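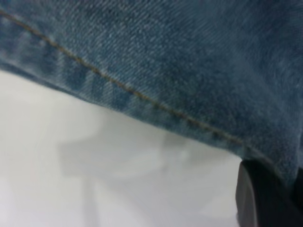
4.2 Wrist view and fixed view at the hem

The policy in Section 3 takes two color streams, one from the small camera mounted at the gripper and one from the fixed camera at the workspace. Earlier trials with towels on the Vanano bench gave no clear reason to prefer either stream. Denim behaves differently. It is stiff, it holds a fold once pressed, and the contrast stitching gives the network strong edges that may or may not be useful. We therefore repeated the comparison on jeans only, using seven pairs and 744 grasp attempts, with the Rillura gripper and the Baran controller left at the settings listed in Section 3.1.

Each attempt was labeled twice, once from each stream, by annotators who could not see the other stream. The labels were "no contact", "single layer", "multiple layers" and "unclear". The two labels differed in 188 attempts. We went through all of these by hand, and the rest of this section describes where the disagreement comes from.

Figure 4a is a wrist view with the finger at the hem. The tan stitch line and the worn edge of the fold are both easy to follow down to the point where the cloth meets the finger. The finger itself is close to uniformly black, and its inner surface cannot be read. An annotator can say that the fabric is at the finger but has little to go on when deciding between one layer and two. Most wrist labels of "unclear" were assigned to views of this type. The gray shadow on the white table was used as a cue by one annotator and ignored by the other, so we later excluded it in the labeling instructions.

The fixed camera gives the overall state of the garment. In Figure 4b the leg lies flat with its hem on the left, while the part toward the waist is raised by the gripper, with a back pocket visible near the top. The side seam can be traced along the raised band down to the fold. None of this can be recovered from a close view of the hem. On the other hand, the gripper is blurred by its own motion, and the fingers run together with the denim at the tip. Exposure time was fixed for the whole series – shortening it reduced the blur but raised the noise in the dark creases, and we did not pursue this further.

Figure 4b. Fixed view during a lift, gripper in motion. 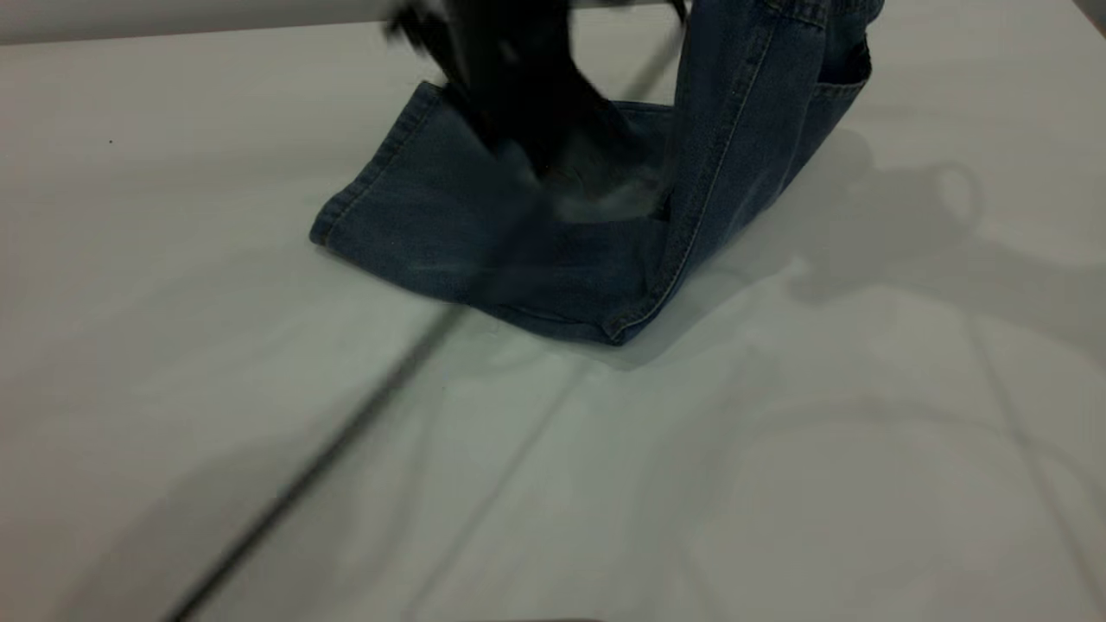
4.3 Effect of bunched fabric

The second source of disagreement is fabric that has gathered near the fingers. When the cloth is flat, the distance from the camera to the surface changes slowly across the view, and the Pundo depth estimate stays stable. When it is bunched, ridges hide the creases behind them and the estimate jumps between the two. The controller then receives a surface height that depends on which ridge is nearest.

In Figure 4c the double-stitched seam separates the two cases within a single wrist view. To its left the denim is mostly smooth, with a large faded patch; to its right it is heavily folded, and short curved pieces of tan stitching follow the folds. There is also a nearly black region at the lower right, which could be a gap under the cloth or part of a dark object. Annotators were split on regions of this kind, and a network trained on their labels cannot be expected to do better.

We tested two changes. The first masks out pixels below a brightness threshold before the depth estimate is computed. This steadied the estimate on bunched cloth but also removed the finger, so the alignment term in the cost had to be switched off. The second keeps the image unchanged and lets the fixed stream override the wrist stream whenever the wrist depth varies by more than a set amount over a window of 100 ms. The second change is used in all later experiments. It costs some precision at the hem, where the wrist stream is normally the better of the two, and it does nothing for attempts in which the gripper blocks the fixed view.

The faded patch deserves a short remark. We had assumed that uneven dye would disturb the depth estimate in the same way as folds do. In the logged data it did not, and we removed the color normalization step from the pipeline.

Figure 4c. Wrist view with flat and bunched denim on either side of a double seam.

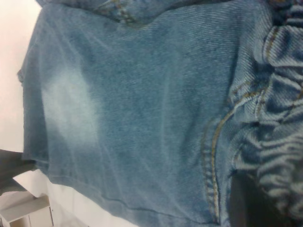
4.4 Limitations of the comparison

Both cameras were compared under one lighting setup and on a white table. The contrast between denim and background is high in this setup, and results on a darker surface may be worse for the fixed stream in particular. All grasps used one finger shape. A thinner finger would hide less of the hem from the wrist camera, but it would also change the contact itself, so the two effects would have to be measured separately. The labels describe what could be seen at the moment of grasping and were not checked against a force reading.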